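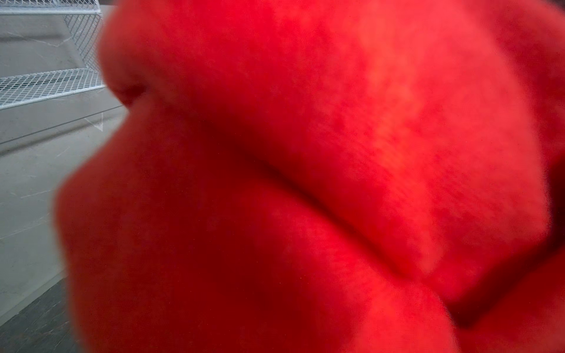
**Wurnside Manipulation Group – open day thread, January**

1/ We had the lab open from 10:00 to 16:00. Posting the technical notes that people asked for at the bench, in the order the questions came up. Wrist view first.

2/ Red, fuzzy, plush-like material at very short range. At this distance the camera gives you folds, one long crease and a soft outline, with a strip of white mesh shelving at the left for reference. Depth from a view like this is poor. The outline against the gray is the most useful part.

3/ Task: pick a soft item, move it to a mesh shelf, release. Rigid boxes were available as a fallback and we used them twice, both times for school groups on a tight schedule.

4/ Why soft goods: a box has faces. Plush has folds, and the folds change every time you touch it. A grasp point computed from the overhead view is often wrong by the time the fingers close.

5/ The controller was Brustov, our in-house stack. It plans from the overhead camera, then hands over to the wrist view for the last part of the approach. The handover is where most of the bad grasps start.

6/ Training set for the current policy: 4,000 teleoperated picks collected before the holidays. After filtering for dropped video, bad timestamps and operator resets we kept 3,084. Riet Wouters wrote the filter and will share the rejection rules if you write to the group address.

7/ Live numbers, since several visitors wanted them: 162 attempts over the day, 8 stopped by hand. A stop means the operator pressed the button. It does not mean a drop. Drops are logged separately and I have not finished going through them.

8/ Of the stops, most were cautious. Zodwa Van der Merwe had the button in the morning and stops early by policy. I had it in the afternoon and let things run a little longer. We should have agreed on a rule first.

9/ Asked more than once: "Does it know what the object is?" No. The policy gets pixels, joint positions and finger opening. There is no label for toy, towel or sleeve anywhere in the loop.

10/ Also asked: force sensing. Finger motor current only. It works for closing on something firm. On plush the current rises so slowly that the threshold is mostly a matter of taste – ours was set low for the day.

11/ Lint is a real maintenance item. Fibers collect on the finger pads and grip falls off over a session. We wiped the pads at each break. Dry cloth, no solvent, the pads swell.

12/ Shelf notes. Mesh is harder than a solid board for the depth camera, which sees through the openings and reports whatever is behind. We give the planner a fixed shelf height and ignore depth in that region. Crude, but stable.

13/ A visitor from Ntuli suggested taping a matte sheet under the mesh. Will try it. It would help in the lab and do nothing for anyone with real shelving.

14/ The Zamader hand stayed in its case. One finger cable is still out for repair. Apologies to the two people who came for that.

15/ Next: cleaned logs, the drop count, then a short write-up on the handover. Replies are open, I read them in the evening. Questions on teleop hardware go to Zodwa.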